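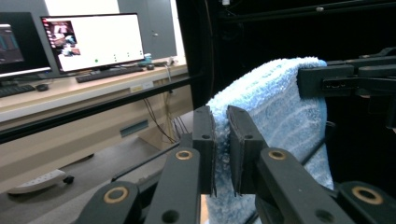

Light blue microfiber, white stripes

How do you keep these towels fluffy? Mine go flat after 2 or 3 washes and I'm so sick of it!

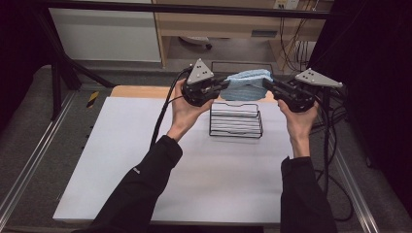 Chih-ming Hsu

Skip the fabric softener! I fold mine and stand them in a black wire rack.

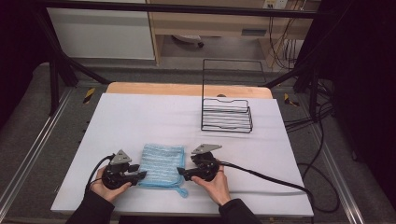 Folded towel, rack at the back

Grullano
cold wash, works for me

Pulov
Check the label, mine is 100% polyester and hates the dryer on high.

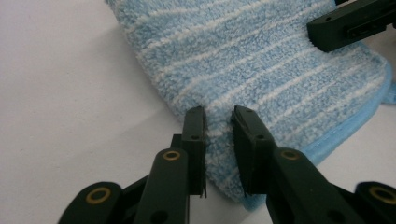

Saxena wants to know if vinegar in the rinse is okay, and I'd say a splash is fine.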